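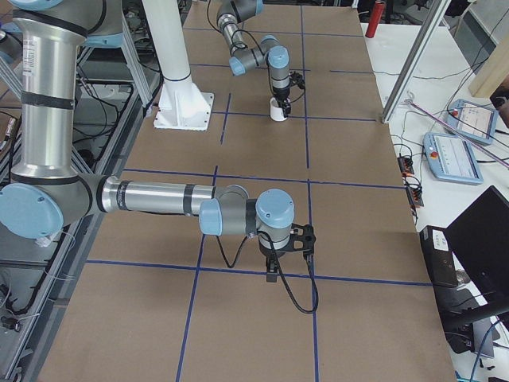
Kiprono Nyanda says he stopped reading most cell safety write-ups years ago, as they all tell you to do a risk assessment and then don't show you one. Fair enough, Kiprono! I've written a few of those myself, and that comment is a big part of how we ended up putting our own rules out in public.

So, the news. Mindano is releasing its Shared Table Practice Guide, version 2, free to anyone who runs two robot arms over one work surface. It's 47 pages long, it's written in plain words, and the risk assessment is in there, filled in, with our crossings-out left where they were.

I'm Esko Heinonen and I look after cell standards at Mindano. I've been the person with the clipboard here for a long time, and I'll admit the first version of this guide was mostly me being grumpy about cables. The new one is a lot better (and still grumpy about cables, see section 6).

What's in it? The biggest chapter is on dividing up the table. We put tape lines down in a grid and give every square a name, and the same names go into the programs, onto the paper drawing and into the shift log. An arm has to ask for a square before it goes in. If the other arm has it, it waits. A boundary line belongs to both squares, so an arm hovering over the tape is holding two of them, and yes, people argued with me over that one for weeks. I won.

Then there's the chapter on stops. Two arms usually means two teach pendants, and two pendants means two red buttons, and I've walked into far too many rooms where pressing one of them leaves the other arm happily carrying on. Our rule is that any stop button you can reach from the table stops everything that can reach the table. You test it at the start of each shift, from each pendant, and you write it down. Pendants live on the bench with the screens facing up and nothing gets piled on them, coffee included.

Grippers get their own section this time. Version 1 treated the arm as the hazard and pretty much forgot about what was on the end of it! A collaborative arm is only as friendly as the tool it's carrying, so the guide asks you to assess the arm, the gripper and the part together. A light cup and a steel bracket are different jobs, even if every motion in the program is the same. We also ask for a written answer to a very simple question: if the power goes while the gripper is closed, what happens to the thing it's holding?

And cables, since you knew it was coming. Every loop at a wrist gets checked with the arm at its farthest reach and again with it folded up tight. Power strips stay on the bench and out of reach of both arms. Anything crossing a walkway gets a cover or gets moved.

None of this replaces ISO 10218 or ISO/TS 15066, please don't write and tell me you threw those out. Think of the guide as the notes you'd want next to them when you're standing at the table trying to work out who has to sign what.

Two partner shops, Beltel and Rashidi, worked from the draft before we let it go. Between them and us, the square-by-square method has been through 2772 logged shift checks. Beltel got us to cut the sign-off sheet down to one side of paper. Rashidi asked for a section on cleaning up after a stop, which I'd left out completely, and it's now my favorite part of the whole thing (who moves first, who holds the pendant, when you're allowed to reach in for a dropped part).

We've printed 2000 copies for people who like to keep one at the bench, and I'm very much one of those people. The file version is the same text with nothing held back, and you can copy the forms, change the forms and put your own name on them.

Version 2 is available from March 2018. There's an open afternoon at our Urton shop in September where you can bring your own table drawing and we'll go over it together with a marker pen. Printed copies and places for the afternoon both go through the Mindano front desk. Ask for Esko, and if you disagree with me on the tape lines, bring a drawing.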